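Where do you keep the hamper in a small bathroom?

Trudy Quinlan
We moved to Albridge in April and the bathroom is tiny. The hamper blocks the door and damp towels start to smell by Monday. Do I get a smaller one or move it to the hall?

Kaijage
Hall. Ours has been there 3 years.

Birel
Depends which way the door opens. Measure the swing first, then see what wall is left over. A solid plastic hamper with a lid was our problem, the smell came from that. Hang towels until dry before they go in any basket. 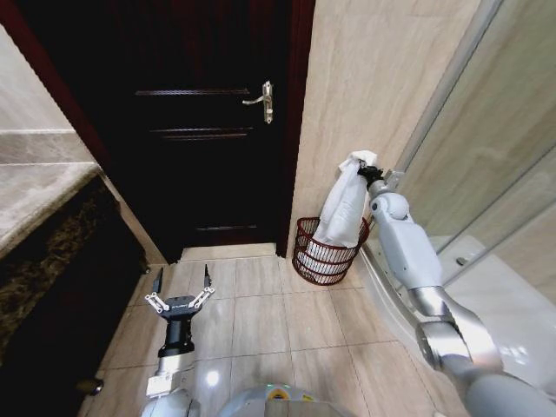

Wire mesh is what I'd get for a bathroom this size. It lets air through the sides and you can rinse it in the shower. The dark red one against the tiles, between the door and the shower glass, is a waste basket, but the same shape holds a few cloths or hand towels. Bath towels need something bigger, and I'd put that in the hall like Kaijage said.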